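4.3 手腕相机的位姿标定与遮挡检查

本节说明如何在步行状态下完成手腕相机的标定。请先完成4.1节的供电检查和4.2节的关节回零,然后再做本节的内容。如果您只使用静态抓取功能,可以跳过步骤5至步骤8。

本节的方法来自Maurya项目的研究结果。在该研究中,我们采集了1,871段步行序列,比较了两种做法:一种是只在静止时标定一次,另一种是在步行中持续修正。第二种做法在手臂自然下垂时误差较小,在手臂抬高时两者差别不明显。因此本手册推荐第二种做法,但是保留第一种作为备用。

准备

请确认Trirkix控制软件已经启动,并且急停按钮在操作者手边。地面应当平整。地毯可以使用,但是短毛的地毯比长毛的更合适,长毛会影响脚部的接触判断。

步骤

1. 让机器人站立,双臂下垂,手指放松。等待30秒,直到界面上的“姿态稳定”变为绿色。

2. 打开“相机”页面,选择“手腕”,再选择要标定的一侧。左右两侧必须分别标定,不可以复制参数。

3. 将曝光设为“手动”,数值填50。自动曝光在步行时会随着地面的亮暗变化,使特征点丢失。

4. 点击“静态采集”。软件采集完成以后会显示一个初始位姿。请记下这个数值,步骤8需要比较。

注意:如果机器人穿着布料外罩,请检查手腕处的布料。布料可以盖住手的根部,但不要把指尖全部遮住。软件需要至少两个指尖才能估计手的方向。

5. 点击“步行采集”,机器人将以低速向前走。操作者应跟在侧后方,不要走进手臂摆动的范围。

小心:步行采集期间,请勿用手去整理布料。需要整理时,先按“暂停”,等双脚都停稳以后再靠近。

6. 走满50步后,机器人自动停止。如果中途停止,请删除这一段,重新从步骤5开始。不完整的序列不能用于拟合。

7. 打开“遮挡检查”。软件会把画面分成三类区域:手、自身的腿和脚、地面。其中腿和脚的区域必须标为“自身”,如果被标为“地面”,请手动改正。这一项最容易出错,尤其是深色的腿部布料与地面的阴影连在一起时。

8. 点击“拟合”,比较新的位姿与步骤4的初始位姿。两者有小的差别是正常的。如果差别超过界面上的黄线,请检查相机支架的螺丝,然后从步骤1重新做。

关于运动模糊

步行时地面的纹理会被拉成横向的条纹,靠近相机的小腿也会变得不清楚。我们不建议删除这样的画面。在Maurya的实验里,只用清晰画面拟合的结果,在实际步行中反而不稳定。软件会自动给模糊区域较低的权重,手指部分的权重保持不变。

使用Navcombe旧版支架的用户请注意:旧版支架的安装角度不同,请在“设置”里先选择支架型号,否则步骤8一定会超过黄线。

检查结果时的参考画面如下。手指下垂,指尖为黑色,手的根部在深色布料下面;右侧的腿和左下方的灰色小腿都应标为“自身”。

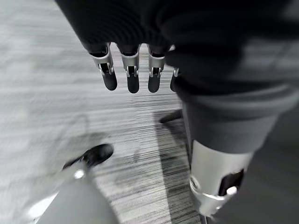

Kevser Karakaya认为步骤7的手动改正不应该省略,哪怕软件给出的置信度很高。按她的意见,深色布料和阴影的边界最好逐段检查,每段至少看开头、中间和结尾,改正之后再重新拟合一次,并把两次的结果都保存下来。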